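Notebook, December, simulation of kitchen tasks

Continued with the planner on the Gombridge kitchen. The problem from last week is still the same: when the arm starts low, with the gripper pointing to the floor, the planner wants to lift it straight up and the elbow comes too near to the corner cabinet. I changed the collision margin in the Csonka config and ran the batch again, 500 starts with random base position.

Result: 481 plans found. Before the change it was 71 fewer, so the margin was clearly too big for the inner corner. The failed ones I looked at by hand, but not all. Most of them have the base turned too much towards the drawers. In 2 cases the solver stopped at the time limit and gave no message, which I do not like. Please, whoever touches the logger next, let it write the reason.

Still open:
- drawer pulls are missing in the collision mesh, only the faces are there
- toaster oven door has a joint in the model, but the limits look wrong to me
- the Clindville branch uses the old joint order, do not merge before I check it

Afternoon: started the same batch with the Grisonach seeds, it runs over night. I keep the margin as it is now until I see these numbers.
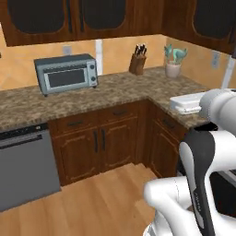 Gombridge kitchen in the simulator, arm low at the corner cabinet.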